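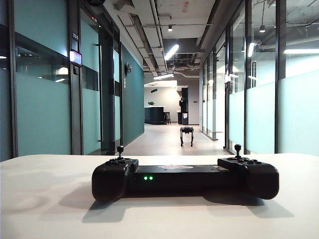
Cleaning a two-stick controller

A handheld controller with a long center bridge collects dust in places a cloth won't reach – mostly the recess at the base of each joystick. Allow fifteen minutes.

You need a soft dry brush, a lint-free cloth, cotton swabs and isopropyl alcohol. Work on a plain light table so that dirt shows up.

1. Switch the controller off and wait for the green lights to go out. Disconnect any cable.

2. Brush around each joystick. Tilt the stick away from you, brush the exposed side of the ring, then turn the controller and do the other side. Don't spray anything into the recess.

3. Go around the push buttons with a barely damp swab. Press each one a few times. If one sticks, repeat with a fresh swab.

4. Wipe the flat body with the cloth, working around labels and stickers. Alcohol lifts printed ink, and a tag like A-117 is hard to replace once it can't be read. 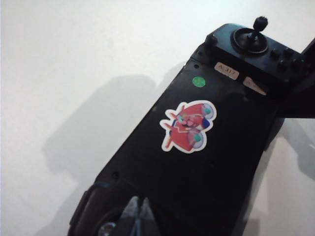 5. Leave it for ten minutes, then switch it on. Move both sticks in full circles and let go – they should return to center by themselves.

Updated 26/02/2023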